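Stemside Yarn Shades, data card
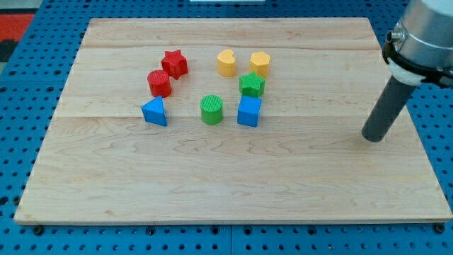
Stemside is a table of yarn color names matched to measured colors, put together because the shade cards that come with hand-knitting yarn can't be trusted. It has 3,636 rows. Each row is one skein: the name on the label, the fiber content as stated, the dye lot if there was one, and three color readings taken from the wound skein.

Maintainers: Emrys Dafis (readings, cleanup), Valentin Pichon (label transcription, French names)
Last revised: 07/01/2026

Where the skeins came from

Most were bought or borrowed from two shops, Irkolero and Eltgate. The rest came out of people's stashes, and those are marked "stash" in the source column. Be careful with stash rows. Labels get swapped, and wool that has sat by a window for years isn't the color it was sold as. We kept them in only because they cover older shades you can't buy now.

Of the full set, 1,405 skeins have no dye lot on the label. We left the field blank. An earlier version filled it with guesses from the purchase date, which was a bad idea, and those guesses are gone.

Columns

skein_id: our number, never reused
name_label: the shade name exactly as printed, typos included
name_plain: our plain word for it (gray, rust, cream)
fiber: what the label claims
lot: dye lot or blank
L, a, b: median of three readings
source: shop or stash

What we'd doubt

The fiber column. We tested nothing. If a label says 20% cashmere, the table says 20% cashmere, and you can believe that as much as you like.

The name_plain column. It was filled in by two people who don't agree on where teal stops. We both labeled 300 skeins to check, and 181 of them got the same word. That's poor. Valentin thinks a longer word list would fix it. Emrys thinks it would make it worse. Don't train anything on this column and then report how accurate it is.

Readings on mohair and other fuzzy yarns. The halo lets light through, and the three readings can be far apart. Heathers and tweeds have a similar problem, where one median color stands in for several.

"Natural" and "undyed." These are shop words. A few of the undyed skeins look suspiciously even to us, but we have no way to show it, so they stay as labeled.

Uses

Fine for looking at how shops name colors, or for finding a rough stand-in for a discontinued shade. We wouldn't use it to match a skein to a half-finished sweater. Two lots of the same shade can differ more than two shades do. Take the sweater to the shop.

Changes

The Delaunay rows were pulled in November after we found the same skeins entered twice under different names. They'll go back in when someone has checked them against the labels. Please don't send us the old file and ask why the totals don't match.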